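About Brekesdale Watch

We're a small politics site. Local elections, state races, whatever comes out of the county building that week. Started by Ildikó Deák in February with one laptop and a stack of campaign finance reports that were sitting in a public folder, unread as far as she could tell. Still the same laptop.

What we do

Read the filings. Go to the meetings, all of them, even the zoning ones. Post the documents so you can check us. Opinion gets marked OPINION at the top, in capitals, and the rest is reporting. If we screw up we say so on the same page, not on some corrections page three clicks down.

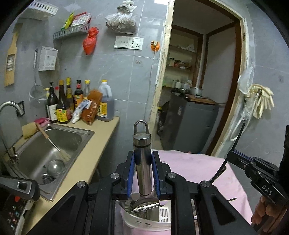

Who pays for it

Readers. 43 of them give monthly right now, thank you, it covers hosting and records requests and not much else. No party money. No PAC money. No candidate ads – we got asked twice in the Bognár race and said no both times. Anybody who gives over $30 gets their name on the donor list, no exceptions, so please dont ask.

Who writes it

Ildikó edits and covers the county. Six regular contributors besides her, most of them with day jobs. We don't all vote the same way and some of us can barely get through a phone call about the Vitorov recall without yelling. Fine. Copy still goes past two people before it's posted.
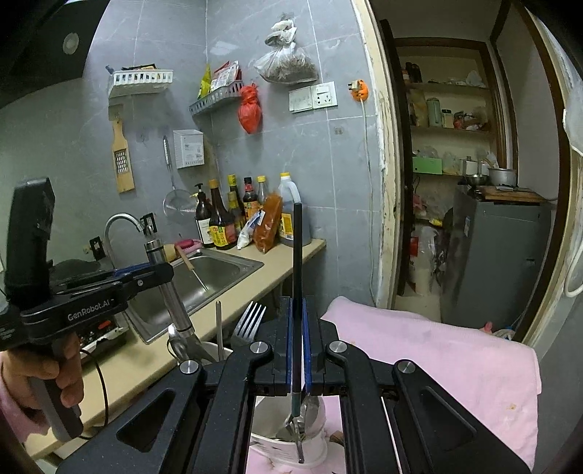
That rule came in after the recall story, when we ran the wrong signature total for most of a morning. Fixed now, note is still up. Since then the slow part is usually waiting on the second read, so if a meeting report shows up a day late thats why.

Comments

Open on everything. Real arguments welcome. No threats, no home addresses, no calling people's kids names. We do delete.

Tips

Use the form or leave a message at the Plosix Building front desk, 19 Mill Street, ask for the Watch mailbox. We don't name sources who ask us not to. Documents beat rumors – send the documents.

Page last updated July 6, 2020. Donor list is overdue, comming this week.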